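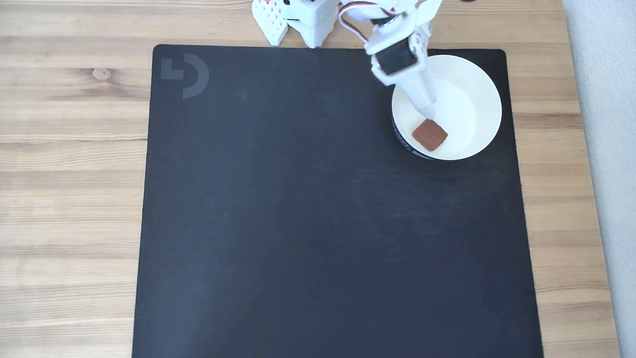 Clisero arm station: check before recording
Site: Finthorpe bench room
Date: 31 January 2026

1. Base fixed to table, no rocking. OK
Comment: Solid! Much better than the old clamps.

2. Cables free through full reach. OK
Comment: Watch the red and orange loop when the arm folds back.

3. Servo housing, screws and cracks. OK

4. Gripper finger tip, chips or burrs. WATCH
Comment: Slight roughness by touch. File it before the next cookie set.

5. Bowl on the mouse pad, rim clear of the arm at rest. OK
Comment: Love this task, the curved wall gives us such good tricky grabs.

6. Power cutoff within reach of operator. OK

7. Break after 60 episodes, feel servo for heat. OK

8. Failed grabs kept and tagged. OK
Comment: Please keep them coming, Solanki training needs the misses too. We have 424 good episodes toward 1,000, and 9 tagged as misses.

Result: cleared to record, item 4 open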